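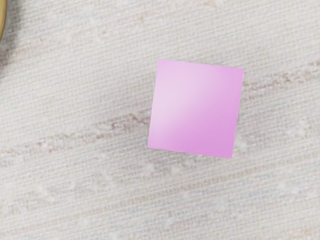

No. 7, page 3

New rules for simulated tests of robot grasping

A working group led by Ilze Šimkus published the second draft of its rules for simulated pick tests on 31st October. The draft is open for comments until the end of November. It concerns small companies and laboratories which train a robot in simulation and later give the results to a customer.

The group started its work last year, after several members noticed that success rates from different suppliers could not be compared. One supplier counted a grasp as successful when the fingers closed on the object. Another counted it only when the object was lifted and held. Both wrote the same word in the report, and the customer had to guess.

The new draft asks for a fixed holding time, and this time must be written next to the result. It also says that a test series should have at least 600 attempts, with the start position of the object changed between attempts. Failed attempts must stay in the record. If the simulator stops by itself during an attempt, this is reported separately and the attempt is repeated with the same start values.

A longer part of the text is about the look of the simulated place. According to the draft, a plain object such as a single-colored block is good for a first test, but the surface under it should have some texture, marks and uneven color. Light and shadow must be included too. 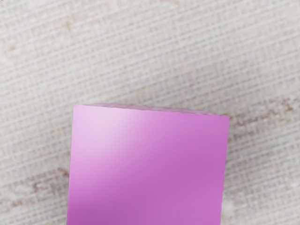
"A clean white floor makes every program look clever," said Šimkus at the presentation in Stesitz. She added that many real work tables are stained and worn, and that the camera has to find the object there as well.

The rules also ask that pictures from the tests are kept together with the settings that produced them. This means the version of the simulator, the position of each camera and the seed number. In the first draft it was enough to keep the final table of results. Almost 20 comments were received about this point, most of them asking for a stricter rule.

Not everybody is satisfied. Priit Žukauskas, whose company Žukauskas makes software for packing lines, thinks that the storage demand is too heavy for small teams. He would prefer to keep pictures only from failed attempts and from a random part of the successful ones. The group answered that it will discuss this at the next meeting, but it did not promise a change.

Two companies, Grollero and Desetti, have agreed to try the draft in their own work during the comment period. Their notes will be added to the final text as an annex.

Comments can be sent in English to the secretary of the group. Please write the number of the paragraph at the start of each comment. Comments on the annex will be accepted later, when the annex is ready.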